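Student project report: Keeping the sock cell running
Ratree Khamphan and Lamai Thepsuriya

3. Upkeep in March

We took over the Bakance cell with a maintenance sheet that asked for a full recalibration every 1,000 cycles. We doubt that number. Our log ends at 1,283 cycles, and the 7 stops in it had little to do with calibration. Cables caused 4 of them: a loop at the wrist caught on something and the arm faulted. We added more ties and moved the loops closer to the joints. The faults got rarer, but we changed the gripper speed that same week, so we can't say which change helped.

The hanger is the other weak point. It hangs from a wire and swings when an arm touches it, and the sheet says nothing about how long to wait before the next move. Lamai wants a fixed rail. I think a rail would hide the problem. 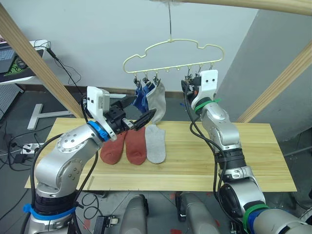

Figure 2. Both arms at the board, three socks clipped and three laid flat.

Clips bunch up at the right end of the bar, and we still reset them by hand between runs. Any claim that the cell runs unattended should wait until that step is gone.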